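Home | Products | Hand Tools | Services | Support | Contact

Kondorix Dusa Handheld Gripper and Demonstration Kit

The Dusa is a hand-held, two-finger gripper with an integrated camera, intended for organizations that teach manipulation tasks to robot arms by human demonstration. The operator holds the tool, carries out the task at normal working speed, and the kit stores the camera view together with the finger opening and the motion of the tool. The recordings can then be used to train a control policy for any arm fitted with the matching Dusa end effector.

Kondorix supplies the Dusa as a single tool or as a pair for two-handed work. Both versions are assembled and tested at the Flunport workshop before shipment.

Intended use

The kit was designed for sorting, packing and tidying tasks in which the objects differ widely in size, stiffness and surface. Customers currently apply it to household goods, pharmacy cartons, soft toys, small parcels and mixed returns. It is not intended for liquids in open containers, for food contact, or for parts above the rated load. Customers with sharp or heated parts should speak to the service desk before ordering.

Construction

The fingers are driven by a trigger in the grip through a parallel linkage, so that the two contact faces remain aligned through the full opening. The opening is adjustable with one hand, and a light spring returns the fingers when the trigger is released. The pivots are capped to keep lint and paper dust out of the bearings.

Each finger carries a ribbed pad on its inner face. The pads are molded from a soft compound and held by a clip, and they may be changed without tools. A worn pad will often show first as a slow slide of flat cartons during lifting. Kondorix recommends that pads be inspected at the start of each working day and replaced in sets.

The camera sits behind the fingers and has a wide-angle lens. Both fingertips remain in view at every opening, together with a generous part of the work surface. Dark corners in the recorded view are normal for this lens and are masked automatically when the data are exported.

Specifications

Finger opening, maximum: 148 mm
Weight of tool with battery: 1,575 g
Ribbed pads supplied: 14
Battery packs supplied: 4
Finger drive: manual trigger
Pad change: clip, no tools required
Mounting: hand grip

Kit contents

Gripper tool, ribbed pads, battery packs, charging dock, wrist strap, calibration board, data cable, carrying case and printed guide. The paired version includes a second tool and a second dock. The two tools are matched at the factory and should be kept together, as their clocks are set against each other before shipment.

Bogdan recording software

Every kit includes a license for Bogdan, the Kondorix recording and review program. Bogdan starts and ends a recording from the trigger, marks passages in which tracking was lost, and allows a supervisor to accept or reject each demonstration. Accepted files are exported in open formats. No recording leaves the customer's own computer unless the customer chooses to send it.

The current release adds a review queue for sites with more than one operator. It also corrects an error in which a short press of the trigger at the end of a session was stored as an additional grasp.

Operator training

A training day is available at Flunport or at the customer's site. It is led by Alper Güneş, senior applications engineer, and covers calibration, grip technique, the arrangement of the work area and the review of finished recordings. Particular attention is given to mixed tables. Long, narrow cartons should be taken across their width with even pressure, since excess force will crush a corner before it produces a fault in the recording. Soft toys call for a wider approach and a slower close.

Operators are also taught to leave some disorder in place. A policy trained only on neatly spaced objects performs poorly when goods overlap, and the training day therefore includes several rounds on crowded surfaces with loose cloth underneath. 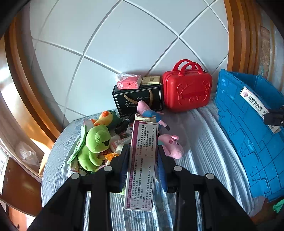 Dusa gripper holding a narrow medicine carton above a cloth of mixed goods, with plush toys and a blue crate.

Service and warranty

The tool is covered for one year against defects in material and workmanship. Pads and batteries are treated as consumables. Repairs are carried out at Flunport, and a loan tool can be requested for the period of the repair – customers with the paired version should return both tools, so that the match can be checked.

Recalibration is advised once a year, or after any drop onto a hard floor. Roscoe Szabo manages the service desk and can confirm current turnaround times. The desk is closed for stocktaking during part of November.

Ordering

Prices are provided on written quotation. Universities and public research institutes may apply for the education rate. Spare pads, batteries and straps can be ordered separately through the Support page.

Products | Spare Parts | Downloads | Request a Quotation

Comments (4)

labmanager_k
We have used the paired version since spring. The pads hold up well on cardboard, less well on shrink wrap. Could you offer a softer set?

Alper Güneş, Kondorix
A softer compound is being tested. Please write to the service desk and we will add your site to the list for samples.

T. in receiving
The weight is noticeable after an hour or so. The wrist strap helps, but I would like a longer one for use over a jacket.

packline2
Does the review queue work if two supervisors are signed in at once? Ours froze on Wednesday and we had to restart Bogdan. The recordings were all still there.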